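How to Read a Candidate's Mailer Without Getting Played

Every campaign season the same glossy cards land in the mailbox, and every season people who are otherwise hard to fool repeat what's on them. I used to write these things for a consulting shop called Jacquet, so I have a fair idea of how much care goes into the font and how little goes into the footnotes. What follows is the method I use now, at my own kitchen counter, on mail from candidates I like as well as ones I don't. It takes 7 minutes a card once you get the hang of it.

Step 1. Find out who paid.

Turn the card over and look for the "paid for by" line. It will be in the smallest type on the card, often printed sideways next to the postage. If it names the candidate's own campaign, fine. If it names something like Neighbors for a Better Fondasbridge, write that down and look it up on your state or county campaign finance site. Groups with "neighbors" in the name have, in my experience, very few neighbors in them.

Check when the group registered. One that signed up two weeks before the mailing was set up for the mailing.

Step 2. Circle every verb.

Use a pen. "Voted to," "voted against," "supports," "would allow," "refused to condemn" - these are very different claims dressed in the same clothes. Only the first two can be checked against a roll call. "Supports" may mean she gave a speech, or signed a letter, or once stood near somebody who did. "Would allow" is a prediction made by people who are paid to make it scary.
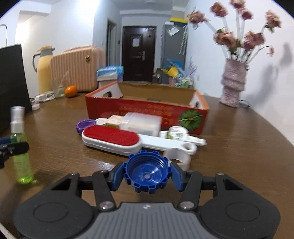
Cross out anything that isn't a vote, a signed document or a direct quote. On a typical attack card I'm left with one sentence. Sometimes I'm left with the return address.

Step 3. Pull the actual vote.

If there's a footnote with a bill or ordinance number, go to the council or legislature website and search for that number. Read the title, then the final text, then the roll call. Skip the press releases from both sides.

Watch for three things here. First, was it a final vote or a procedural one? A vote to send a bill back for a hearing gets called a vote to kill it. Second, how big was the bill? Last time around, a card told me that council member Dwynwen Parry "voted to raise your water bill." The item was one line in a 786-page budget that passed with 2 votes against. You can argue she should have opposed the whole budget, and maybe so. The card didn't argue that. Third, who else voted the same way? Bleddyn Pumphrey, whose campaign sent the card, had voted yes on the very same budget.

If there is no footnote at all, treat the claim as an opinion and move on.

Step 4. Chase the number.

Political mail loves a percentage with nothing under it. "Crime up 47 percent." Up from what, and since when, and in which category? If the starting point is a strange one, say March to August, go get the full year and see if the claim survives. Small towns are especially easy to abuse this way. A handful of extra car break-ins can look like a crime wave if you start counting in the right month.

Same goes for poll numbers. A card that says most residents agree should tell you who was asked and how the question was worded. They almost never do, and I doubt that's an oversight.

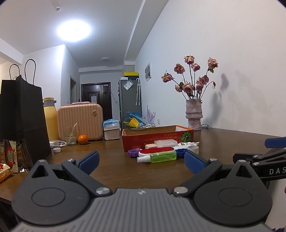

Step 5. Read the quotes from newspapers slowly.

A newspaper's name under a quote can mean the reporter wrote it, the editorial board wrote it, or the candidate's own spokesman said it and the paper printed it. Look for the article. If the quote has three dots in the middle, find out what used to be there. I have seen "a bold but unworkable plan" come out the other end as "a bold ... plan."

Step 6. Do it to your own side.

Take a card from the person you plan to vote for and run it through the same steps. Most people skip this one. If your candidate's mail holds up perfectly, go back and check that you used the same pen.

A word on fact-checking tools

There are apps now that promise to do all of this for you. I tried two, Kendix and Revemgate. You take a photo of the mailer and get back a score. Neither would show me which vote record it had used, so I was being asked to trust a second stranger about the first one. Use them to find bill numbers if you like. I'd still open the roll call myself.

Keep the cards in a folder until after the election. Write the date each one arrived on the back, in ink.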